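Right, a few of you have asked how we ended up opening a branch in Portugal, so I'm going to try and put it all in one thread while the kettle boils. Bear with me, I do go on a bit.

Hendau makes door seals for cold stores. We'd been selling into Portugal through an agent for years and last August we finally decided we wanted our own company out there, with proper staff and a proper lease.

First surprise was the tax number. Everyone on the board needed one, including Rosaire Hawthorne, who lives up a hill with no post before noon and had to have her passport copy certified twice (sorry again, Rosaire!).

Then the bank. I sent 11 separate documents and they came back asking for the ownership chart of our parent firm, Semuder, with every shareholder over the threshold named. Fair enough, but do draw yours up before you start – ours took three weeks of phone calls. 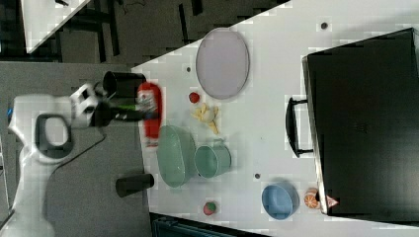 The bank did say yes in the end, and after that things moved along nicely. Registering the company itself was the easy bit, one morning and a very decent coffee.

The lease was slower. We'd fallen for a unit of 344 square metres on the Falcão estate, and the use on its licence was storage only. Changing it to light industry meant the town hall, a fire plan and a noise report.

Benedita Ramalho, our solicitor, was an absolute star through all of it. She rang the planning desk every single morning at half nine, and I do think they came to look forward to it.

From first form to keys in hand it was 194 days. I'd told our customers at Wernero about 100, so there was some grovelling and a large fruit cake.

If you're thinking of doing the same, get the licence checked before you sign anything, and pay for a good local solicitor. I'll do another thread on hiring and payroll once I've got my head round the holiday pay rules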